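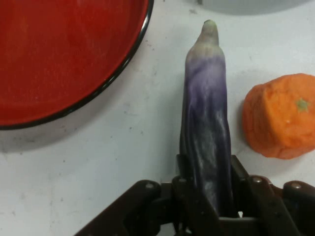 Eine Aubergine neben einer roten Schüssel auf einem weißen Tisch

Die Aubergine: Warum ein Gemüse eigentlich eine Beere ist
Kinderseite der Ernährungsbildung Prerow
Text: Bianca Vlad. Fachliche Durchsicht: Liviu Bogdan

Die Aubergine wird in der Küche zum Gemüse gezählt. In der Pflanzenkunde heißt sie Beere. Als Beere gilt eine Frucht, die aus einer einzigen Blüte entsteht und deren Samen im weichen Fruchtfleisch liegen. Auch Tomaten und Gurken gehören nach dieser Regel zu den Beeren. Die Erdbeere gehört trotz ihres Namens nicht dazu.

Woher kommt die Farbe?
Viele Auberginen sind dunkelviolett. Der Farbstoff sitzt in der Schale und gehört zur Gruppe der Anthocyane. Solche Farbstoffe kommen auch in Blaubeeren und im Rotkohl vor. Nicht jede Aubergine ist gleichmäßig gefärbt. Auf dem Bild ist die Spitze hell, fast grünlich weiß. Darauf folgt ein Streifen in blassem Lila, und weiter unten wird die Farbe sehr dunkel. Es gibt außerdem weiße, grüne und gestreifte Sorten. In englischer Sprache heißt die Aubergine »eggplant«, auf Deutsch Eierpflanze, denn manche Sorten tragen kleine weiße Früchte, die wie Hühnereier aussehen.

Lang oder rund?
Auberginen können kugelrund, birnenförmig oder lang und schmal sein. Die Pflanze mag es warm. In Deutschland wächst sie deshalb häufig im Gewächshaus. Sie ist mit der Kartoffel und der Tomate verwandt und zählt mit ihnen zu den Nachtschattengewächsen.

Kann man sie roh essen?
Auberginen werden vor dem Essen gegart. Roh schmecken sie oft bitter. Beim Braten oder Backen wird das Fruchtfleisch weich und nimmt viel Öl auf. Eine Aubergine besteht zu mehr als 90 Prozent aus Wasser. In 100 Gramm stecken daher nur wenige Kalorien.

Zum Mitmachen: Farben sortieren
Für diese Übung werden eine Schüssel und verschiedene Obst- und Gemüsesorten benötigt. Bildet Gruppen zu je 2 Kindern. Ein Kind nennt eine Farbe, zum Beispiel Orange oder Violett. Das andere Kind sucht eine passende Frucht und legt sie in die Schüssel. Danach wird getauscht. Besprecht anschließend, welche Früchte nach der Regel der Pflanzenkunde Beeren sind. Die Übung dauert ungefähr 13 Minuten.

Wörter zum Nachschlagen
Anthocyane: rote, violette und blaue Farbstoffe in Pflanzen
Fruchtfleisch: der weiche Teil einer Frucht unter der Schale
Nachtschattengewächse: eine Pflanzenfamilie, zu der auch Paprika gehört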